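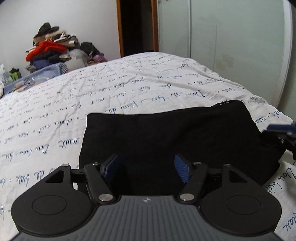

Black on a white sheet, so I can see what I'm folding. The tall pile waits by the wall.

Home | Laundry | Kitchen | Closets | Fix-It | Ask Me

The Bed Is the Best Folding Table You Own

Posted in March by Rosario Amato

Print this page | E-mail to a friend

I've had a proper folding table. I bought it for the back hall, used it for maybe two months, and then it filled up with mail and a box of Christmas lights and I went right back to folding on the bed like my mother did. So this page is for the rest of us bed folders, especially if you've let things get to the point where the clean clothes are a tower and you're pulling socks out of the bottom and hoping for the best.

I start with the bed made. I don't mean hotel made, just a sheet pulled tight, with the blanket and the pillows off on a chair. You want it flat and a little firm under your hands. If you fold on top of a puffy comforter your sleeves slide around and every crease comes out crooked, and you'll blame the shirt. I like a light-colored sheet for this. Dark things are the hardest to fold well (you can't find the seams!) and a pale sheet underneath shows you every edge. The one with handwriting printed all over it was a gift and I wouldn't have picked it, but I've come to love it for laundry day. The lines of writing are handy for squaring up a hem.

Do the black stuff first

Everybody saves the black clothes for last and then does them at ten at night under one bulb. Please do them in the morning by the window. In daylight you can tell the navy from the black, and you'll spot the lint and that white crusty line of deodorant before it goes into the drawer for a month.

For lint I use a damp rubber dish glove. Put it on, wipe in one direction, rinse it off in the sink. Those sticky rollers work fine too, but I go through them like candy and the glove has lasted me years. Ruben Brouwer wrote in to say he uses a clean dry kitchen sponge, the cheap kind, and I tried it and it's pretty good on knits. Not so good on fleece. For deodorant marks, rub the spot with the inside of the same garment, cloth against cloth, and most of it lifts right off.

Turn black things inside out before they go in the wash, cold water, and skip the dryer if you can stand to. I hang mine over the shower rod.

How I fold a soft dark top

Lay it face down and smooth it from the middle out to the sides with the flat of your hand. Don't tug at the corners or you'll stretch the bottom band. Find the two shoulder seams with your fingers – on black cloth it's easier to feel them than to look for them – and fold each side in so the edges land about halfway along the shoulders. Sleeves go straight down the back. Then bottom up to the middle, and once more up to the neck. If you keep your tops standing up in a drawer like I do, give it one extra fold so it's a small fat packet that can stand on its own.

Slippery ones are another story. Anything silky gets rolled at my house. I've tried folding it and it just slithers open the minute I shut the drawer.

Sweaters, I do one fold fewer than you'd think. Every fold is a line you'll see across your stomach in October.

If something has a wide neckline or a fussy bit of trim along the edge, fold so the trim is on the inside where it won't catch on a zipper. I lost a perfectly good top that way. One pull and the whole edge went.

Now the tower

A tall pile against the wall looks worse than it is. The mistake is to start at the top and fold whatever comes off. You end up with a pair of pants, one sock, a pillowcase, a T-shirt, and nowhere to set any of it down.

Take an armload, only as much as you can carry without dropping any, and throw it on the bed. Sort that armload by where it lives, never mind whose it is or what color. Top drawer, hanging rod, shelf, linen closet. Then fold one group, walk it over, put it away, and come back. I know it sounds like a lot of walking! But a pile that's folded and left on the bed gets moved to the chair at bedtime, and the chair gets sat on, and by Wednesday you're folding it all over again.

I set the kitchen timer and I stop when it rings, even in the middle of an armload. Seven minutes is my number. That gets me through a decent bite of the pile and I don't end up hating it. Two or three rounds in a day and I can usually see the baseboard.

Anything I pick up and think "oh, this" in a sinking voice goes in a grocery bag on the doorknob. When the bag is full it goes to the car, and I don't look in it again. My sister looks in hers and that's why she still has a denim vest.

If the pile has sat a while, give each piece a sniff. Clean clothes that were a tiny bit damp when they got stacked go sour in the middle. A half cup of white vinegar in the rinse fixes most of it. If it doesn't, wash again and dry it all the way, waistbands and pockets included.

Sliding closet doors

I had a lot of mail about these after the last closet page, so a few things I've learned from living with them.

You can only get at one half at a time, so put away one half at a time. Open the left side, do everything that lives on the left, then slide it over. I used to go back and forth with every single shirt and I thought I was losing my mind.

Put the stuff you wear every day near the outer ends. The middle, where the doors overlap, is the hardest to reach on most of them, so that's where I keep the long coats and the dress I wear to weddings.

Vacuum the bottom track with the skinny attachment. If it's still gritty, wrap a damp rag around an old butter knife and run it along. Then a little rub of plain candle wax in the track and the door glides again. Don't use cooking oil. I did, in my first apartment, and it turned into a kind of fuzzy glue by spring.

If a door bumps or sits crooked, look for the adjusting screw down by the roller before you call anybody. A quarter turn at a time. Mine took me all of one commercial break.

And keep the pile away from the door's path. A sleeve in the track will jam it every time, and you'll get a gray grease stripe on the sleeve too. Dish soap takes that out if you get to it before it's been through the dryer. Work it in dry, let it sit, then wash.

A few odds and ends

A dining chair next to the bed is a great place for the already folded things while you work. Saves bending.

Button the top button of shirts before you fold them. Only the top one. The collar stays put and you haven't spent your whole evening buttoning.

Socks: I gave up and bought 7 pairs all the same, black, and threw out the rest. Best money I spent all year. The kids can have whatever stripes they want and match them themselves.

Static is worst on the dark synthetics. Run a wire hanger down the inside and it lets go.

Fold the sheet itself last, if it's going in the wash, and shake it out the back door first. You would not believe how much lint comes off after a morning of black sweaters.

I'm doing fitted sheets next time, because so many of you asked. I'm warning you now that my method is mostly tucking the ugly parts to the inside – but it does fit on the shelf. If you have a better one, send it along before Monday and I'll try it out on the queen size.

Print this page | E-mail to a friend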